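A few posts on the plaza at Curkthorpe, now that the repaving discussion has started up again. I walk across it most mornings and I have opinions about slabs.

1/ The basic problem is size. It is a very big flat area with very little on it. On a gray day in April it feels twice as big. If you come in from the Merrick side, you pick a point on the far side and just walk until you get there.

2/ The slabs are large and light gray, laid in a plain grid. They have held up better than people say. They're smudged and a bit worn, but I would call that normal for paving that gets walked on all year.

3/ The steps are the best part. They are wide and shallow and they go up at an easy pace. I've carried a desk chair up them without stopping. The blocky gray buildings at the top are an acquired taste, and I have mostly acquired it. 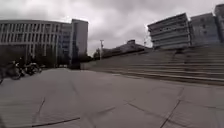

Skorkirix: Shallow steps are fine going up. Coming down I always end up on the wrong foot by the fourth one and have to do a little shuffle.

4/ Fair point. The treads are deeper than one stride and shorter than two. I take them at a slant, which evens it out. A handrail down the middle has been on the wish list for years.

5/ The dark lines between some of the slabs are joints. They are meant to be there. Concrete and stone grow and shrink with the weather, and without a gap they push against each other and crack. Every few months somebody posts that the plaza is splitting in half. It isn't.

6/ What does need attention is the joint filler. It goes hard after enough winters and pulls away from the edges, and then grit gets in. The Nurent proposal from 11/05/2024 covers refilling the joints and cleaning the surface, with 2325 feet of joint in total. That seems like the right size of job to me.

7/ The other proposal is to lift everything and start over with small pavers. I'm against it. Small pavers look good for a few years and then they rock. I lived on a street with them and every loose one held a cupful of rain until you stepped on it.

8/ On the bollards. They are squat concrete blocks, stained and dirty near the bottom, and they get called ugly a lot. They also keep delivery vans off the slabs, and you can rest a bag on the flat ones while you look for your keys. Wash them and leave them alone.

9/ The grass bank past the paving is the part I would spend money on. It's brown and dull and it doesn't invite anyone to sit down. Tougher grass, maybe some low shrubs along the top. You could do a lot there for the price of a few rows of new paving. 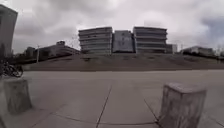
Are bikes allowed across the plaza?

They are, as long as you give way to people on foot. The signed route goes along the edge, but riding straight across is fine too.

10/ Last thing, on benches. The plan has room for a few along the foot of the bank, facing the steps. I'd put them in first and argue about the paving later. Comments are open until the end of the month — the form is short and you don't need an account.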